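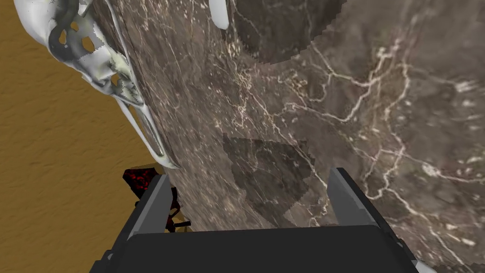 Teleop demos in the sim, quick version

Wrote this up fast for people starting on the Lenley set. Assumes you have the sim installed and a controller paired. If not, do the setup page first and come back.

1. Load the scene and reset

Open the launcher, pick your scene, hit Reset twice. The second reset is the one that clears the old joint targets. Skip it and the arm jumps on your first move.

2. Switch to wrist view

Press V. You'll be looking down past the black palm with a gray finger on each side. Drive from this view for the last bit of every approach. Use the overhead view for big moves only - it hides how close you are.

3. Learn the clutter before you record

Scenes are randomized. Objects, textures, floor, all of it. You might get an ochre floor, a big rounded thing in veined brown marble, and a white skull shape with a long beak poking out next to your fingers. Fine. Fly around for a minute with recording OFF. Find your target, find the stuff you'll bump.

Watch out for thin parts. Beaks, rods, struts. Easy to lose against a busy texture, and the collision mesh on those is not forgiving.

Dark patches with blocky edges on a surface - treat those as shading, not as objects. Don't steer by them.

4. Set your speed

Scale 4 for travel, 2 for the approach. Left bumper toggles. If the fingers are near a large curved surface go to 2 early, the curve makes distance hard to judge and the texture gets blurry toward the side.

5. Record

Hold A, wait for the beep, go. One smooth motion if you can. Small corrections are ok and even useful, the policy needs to see recovery. Long pauses are bad. If you have to think, let go of A and start over.

Open the gripper BEFORE you get close. Line up, come in straight, close, lift, hold still for a second. Release A.

6. Save or toss

S to save, X to toss. Toss it if:
- the arm hit something hard
- you stopped in the middle
- you grabbed the wrong object (happens)

Keep slightly ugly ones. My Brollia batch was 137 demos and plenty of them wobble. Trained ok.

7. Play it back

Replay at least the first few in a session. If playback drifts away from what you drove, your timestep is wrong. Check the config, fix, rerecord. Dont try to patch the files by hand.

Known problem: wrist view sometimes freezes after a toss. Press V a couple times. Still stuck, restart the launcher, saved demos are safe.

- Talha Rana, Sunday, June 9, 2019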